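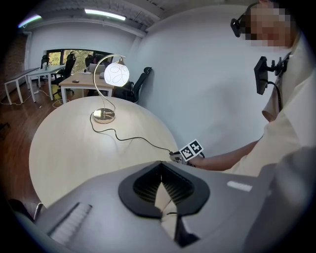
Table lamp with glass globe shade, on a round wooden table in our office.

Participants wanted – setting up and tidying of table lamps

Verusum is looking for 15 adults who like to work with their hands. You will place a lamp on a table, lead the cord so it does not hang in the way, and put everything back in its box. One visit takes 30 minutes. Experience is not necessary, but please be careful with glass shades.

We pay your travel costs and give a small gift card. Please write to the Verusum front desk before 10/31/23 and tell us which hours suit you – mornings are preferred.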